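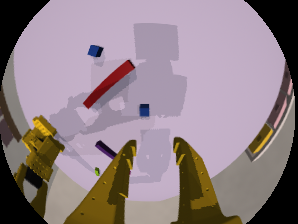

View from above the gripper in our simulated test room, with blocks and bars on the table.

About Dumitbridge

Dumitbridge tests the software that runs small robot arms. We don't build arms and we don't sell them. People send us a control program, usually with a cheerful note saying it is ready, and we try to find out whether that is so. It often isn't, and we would sooner find that out in a simulated room than in a real one with someone's hand on the table.

We work from Storham, above a tile shop, with a second office in Honham that is mainly computers and a kettle.

Why we are the way we are

We began as a more trusting outfit. Our first big job was checking a tabletop sorting program called Suominen, which was meant to pick up small blocks and sticks and put them down somewhere sensible. It came to us with 1425 clean simulated runs behind it. We looked at the totals, ran a handful ourselves and signed it off.

In October the program was put on a real arm for the first time. On its third pick the gripper carried on down after it should have stopped, and pressed a block into the table until the wrist joint gave out. There was a 2 second gap between the arm meeting the block and the program noticing that anything was in the way. Someone had been leaning over that table a moment earlier to straighten a cable. They were unhurt, which was luck, and we don't think luck should be counted as a safety feature.

When we went back through the 1425 runs we found the fault had been there all the time. The simulated table was set to give way slightly under pressure, so the arm could push too far and still be marked as having done well. The score said "pass" and we had taken its word for it. So had everyone else, but it was our name on the report.

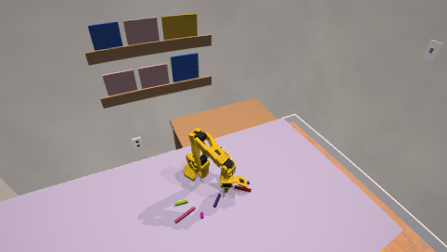

The simulated arm at the table, with a red stick beside the gripper.

What we do now

We treat a pass mark as a claim that somebody has made, and we ask to see what is behind it. Every program is watched from more than one viewpoint, and a person goes through the recordings as well as the numbers. It is slow and rather dull. Customers sometimes ask whether a second program could do the watching, and we ask who would be checking that one.

We also make a point of testing badly behaved tables. Ours can be made harder, softer, more slippery, or a little lower than the program has been told. We put small pieces close together, because a gripper that copes with one block on its own may well knock the one next to it. We press stop in the middle of a reach, then see how far the arm travels before it does as it is told.
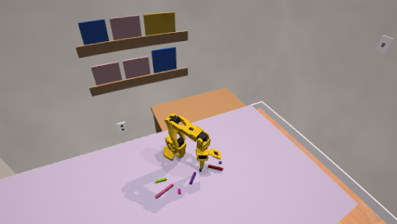
None of this proves that an arm is safe. A simulated room is only as good as the guesses that went into it, and ours has been wrong before. Friction is a guess. So is the slack in a worn joint, and we have yet to see a supplier's figure for that which we fully believe. Our reports have a section headed "What we could not check", and it is usually the longest one. Two customers have asked us to shorten it. We said no to both, and one of them came back.

If you want a certificate for the wall, there are firms that will print you one more quickly. We give you a written list of faults, the recordings they came from and the settings we used, so your own people can repeat the tests and argue with us.

Working with us

We take on 3 programs at a time. Please send the version you mean to use, including the parts you are embarrassed about, along with the full record of any earlier failures. If you tell us there haven't been any, expect a longer first meeting.

Visits to the Storham office are by appointment. The door is to the left of the tile shop and the bell does work, but you have to hold it down.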